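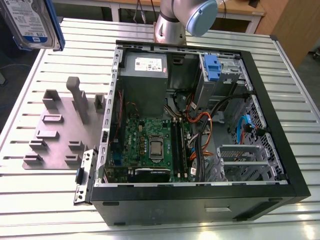
Desktop tower on its side with the side panel off. Dell board, blue latch on the drive cage.

Print this page | E-mail this page

Home | Benches | Fixture plates | Trays and tools | Spares | Contact

Tirdale slatted worktable and fixture plate for desktop computer work

The Tirdale is a slatted aluminium worktable for taking desktop computers apart and putting them back together. It is sold by Valtach on its own or with a flat grey fixture plate that sits next to the computer. It suits repair rooms, school technical departments and refurbishing workshops where a fair number of towers pass over the same bench.

Most people who buy it are moving from an ordinary desk. A desk will do for one machine at a time, but a steel case laid on its side will mark the top sooner or later, and small parts roll towards the wall. The slats on the Tirdale run in straight lines with a slot between them, so that plates, stops and clamps can be bolted down wherever they are wanted and moved again when the work changes.

The table

The standard top is 100 cm long and 60 cm deep. A full-size tower will lie flat on it, open side up, with room left for the plate. The top is plain aluminium with no coating. It will pick up scratches from case feet and sharp bracket edges, and these do not affect the use of it. If you want to keep it looking new, order the rubber mat, but please note that the mat covers the slots.

The legs are sold separately. The fixed legs bring the top to a good height for standing. The adjustable legs cost more and can be set for sitting or standing, with a foot screw in each for uneven floors. Customers who already have a strong bench can leave the legs out and bolt the top straight down.

There is an earthing point under the top at each end. A wrist strap lead can be clipped to either. The lead is not supplied.

The fixture plate

The plate is flat and grey, with raised features to place parts against. There is a tall pillar near the top centre, a U-shaped block at the upper left and a small block at the upper right edge. Six low rectangular blocks are spread over the lower half. We place the plate to the left of the computer, and the instructions are written for that layout.

The low blocks are the part used most. Things that come out of the case are set down between them and stay put if the table is knocked. A 3.5-inch drive can be rested there while the cage is being cleaned or the cable changed. The U-shaped block takes a part that needs to stand on its edge.

The plate is held by four bolts from below. Do them up by hand first, square the plate to the slats, then tighten with the key. Do not use a power driver on these bolts – the threads are in the plate itself and will strip.

Working on a tower

The notes here are for a common type of office tower, with the power supply at one end, a metal drive cage beside it and the board below. Other cases differ, so check the maker's own guide before you start.

Switch off at the wall, pull out the mains lead and press the power button once to let the charge go. Take off the side panel before laying the case down if it slides, or after if it lifts. Put the panel away from the table. It takes up more room than you expect and it is always in the way.

Lay the case so that the interior faces up. Look at how the power wires run before you touch them. In older machines there is often a thick bundle of orange and yellow wires looped over the board on its way from the power supply, and it will need to be eased aside to get at the memory slots or the data cables. Ease it, do not pull it.

Drives in this type of case are often held by a coloured plastic latch. Unplug the data cable and the power plug first, then work the latch and draw the drive straight out. SATA plugs are not strong. Hold the plug and not the cable.

Expansion cards come out once the bracket at the back has been freed. Leave the processor and its lever alone unless the job is to change it. If it does have to come out, have fresh paste ready.

Bracket arms that stick out from the side of the chassis can catch on the plate. Leave a gap between the case and the plate, wide enough for a hand.

Sizes and weights

Top: 100 cm x 60 cm
Fixture plate: 54 cm on the long side
Order code, top only: 641
Order code, top with plate: 641-P
Legs: fixed or adjustable, see the Benches page
Bolts and key: supplied with the plate

What is not included

The computer and its parts are not part of the order. Nor are the wrist strap, the mat, hand tools or screw trays. The Kitirero tray set fits beside the plate and has a lid for each tray. The Patrício driver roll has the bits needed for most office towers and can be hung from the end of the top with the hook provided.

Care

Brush out the slots at the end of the week. Screws collect in them, and a screw left in a slot will stop a clamp from sliding. Wipe the top with a damp cloth and a little washing-up liquid, then dry it. Do not use scouring powder. The plate can be wiped the same way.

Check the leg bolts after the first month and then twice a year.

Delivery

The top goes out flat in one box, with the plate in a second box if ordered. Legs are packed apart and may come on a different van. Two people are needed to lift the top on to its legs. Orders with adjustable legs placed now will be sent in October. All other parts are in stock.

Spare blocks for the plate can be bought singly. Please give the position of the block when ordering, as the U-shaped one and the low ones use different bolts.

Page last changed 7/22/23

Filed under: Workshop benches, Computer repair, Fixture plates

Print this page | E-mail this page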